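Building Services Maintenance, Unit 6
Handout 3: Looking after closed heating systems

Read this before the workshop session. It covers what goes wrong with the water in a closed heating circuit and what the maintenance log should contain. Domestic hot water and cooling towers are covered in Handouts 4 and 5.

1. Why the water matters

A closed circuit is filled once and the same water goes round for years. In theory the oxygen in the fill water is used up in the first few weeks and corrosion nearly stops. In practice most systems lose water through pump seals, valve glands, air vents and careless draining. Every gallon lost is replaced by a gallon of fresh water carrying oxygen and hardness salts.

The usual product in a steel system short of oxygen is magnetite, a fine black sludge. It settles where flow is slow: the bottoms of radiators, the far ends of headers, oversized pipe. Red or brown water points to oxygen still getting in, and the first place to look is the make-up meter.

2. Make-up water

Read the meter at the same point in each month and write down the reading itself as well as the difference. At the Flurcombe building the August reading was 1406 gallons and the one before it was 857. The heating was off for that whole period. The loss was traced to a relief valve passing into a drain, where it could not be seen from the plant room floor.

If a system has no meter on the fill line, fit one. 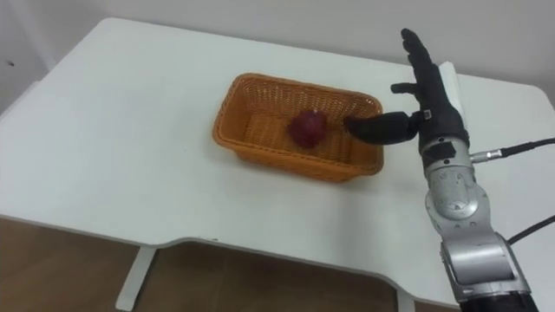
3. Expansion vessel and fill pressure

Check the air charge with the vessel isolated and the water side drained. A reading taken with the vessel still on the system only tells you the system pressure. When the diaphragm has failed, water comes out of the air valve, and the vessel has to be replaced or given a new bladder.

Low pressure at the top of the building draws air in through the automatic vents whenever the pump starts. Topping up the inhibitor will not cure this. Correct the pressure first, then treat the water.

4. Sampling

Flush the sample point before filling the bottle. Fill to the brim, cap it, and label it with the building, the circuit and the time. Take one sample near the pump and one from the far end of the longest run. Keep the fill water sample separate.

Record at least pH, conductivity, dissolved iron, inhibitor level and appearance. Conductivity of the fill water is needed too. In the Lonatus worksheet the fill water reads 424 and the circuit reads 3000, both in microsiemens per centimeter. Work out whether the gap is explained by the inhibitor dose shown on page 2 of the worksheet, and bring your working with you.

Aluminum heat exchangers need a narrower pH range than steel. Use the boiler maker's limits.

5. Side-stream filters

A filter takes a small part of the flow and cleans the whole volume over time. Note the pressure drop across it at every visit. A filter that shows no rise in pressure drop for months may have its isolating valve shut.

For the workshop

Bring safety glasses and the blank log sheet. Beryl Clegg will run the sampling bench and Alasdair Galbraith will take the pressure exercise. Groups are posted outside the lab. Completed log sheets go in the Unit 6 tray by the end of the session.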